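Journal > Articles > Household Practice > Section 4

Print this article
E-mail this article

4. Temporary boxes and the bedroom as a sorting place

4.1 Why the bed is used

In the Poltmont interviews, most people who described a large tidy-up said that it began on a bed. The kitchen table was mentioned less often, and the floor hardly at all except by those with a spare room. A made bed gives a wide, soft surface at a height that can be reached standing or sitting, and things put down on it do not roll far. It also sets a time limit. Whatever is on the bed has to be moved before anyone can sleep there, and several people told us that they chose the bed for that reason.

Poojary's earlier work on the Devadiga flats treated the bed as a stopping point between the cupboard and the bin. We found it more useful to think of it as a workbench. Items are brought to it, handled, compared and put into a container, and the container is then carried elsewhere. In the Torkent households the container was usually a cardboard box that had come with a delivery. In Stindwood, where fewer parcels are received, people used carrier bags and washing-up bowls.

4.2 What goes into the box

We use the term 'temporary box' for an open container filled with small items of different kinds, where the person filling it has not yet decided where those items will live. It differs from a storage box, which holds one kind of thing and normally has a lid, and from a donation box, which is filled with the aim of leaving the house.

The contents of temporary boxes are mixed because they are sorted by size and not by use. Things that are small enough to be lost if left loose go in together. Rolls of tape, tubes, cartons, cards and round containers were common across both areas. Tall items tend to be stood on end in the middle or against a wall of the box, and flat items are slid down the sides or left on the bottom. This happens with very little thought, and people were often surprised when we asked them about it. Figure 4 shows a box of this type on a bed, together with a supplement bottle of a size that fits easily into such a box.
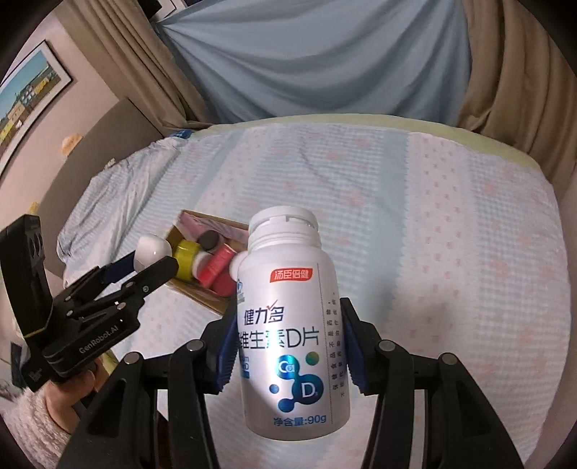
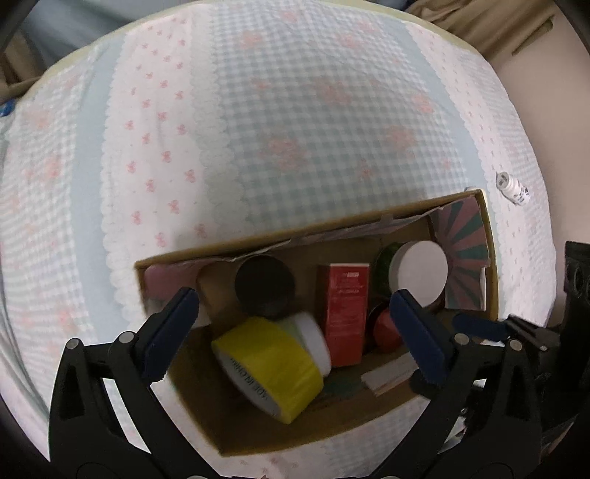
Figure 4. Small household goods and an open cardboard box on a bed. First picture: a bottle of vitamin D tablets (维生素D片, net content 90g) held upright, with the box behind it. Second picture: the box with mixed contents, including a roll of yellow tape, a red carton and a striped card along the right wall.

4.3 Medicines and supplements

Bottles of tablets caused more hesitation than any other item. People wanted them kept apart from tape and stationery, but they also wanted them to hand, and the bathroom cabinet was often full already. One woman in Torkent kept 2 bottles in her temporary box for a whole winter. She knew exactly where they were and saw no reason to move them – the box had become the place for them.

The label seems to matter here. A bottle with a large, clear name on the front can be picked out from above or from the side, while plain tubes and jars have to be lifted out and turned round. Where several people shared a box, the items with bold labels were the ones most often put back upright. We did not set out to study labels and can say only that the point came up in both areas without our asking.

4.4 From temporary to settled

Of the 100 boxes recorded in the first round of visits, 9 were still in use as temporary boxes when we returned in October. The rest had been emptied, thrown away or turned into something else, most often a box for cables or for wrapping materials. The ones that lasted had usually been moved off the bed within a day and put on top of a wardrobe or under a desk, where they were added to from time to time but rarely taken from.

The move off the bed is therefore the step at which a box is most likely to be forgotten. Households that emptied their boxes fully tended to do so in the same session, before the bedding was needed, and gave each item a drawer or shelf as it came out. Section 5 looks at those drawers and shelves, and at the items that came back to the bed for a second sorting.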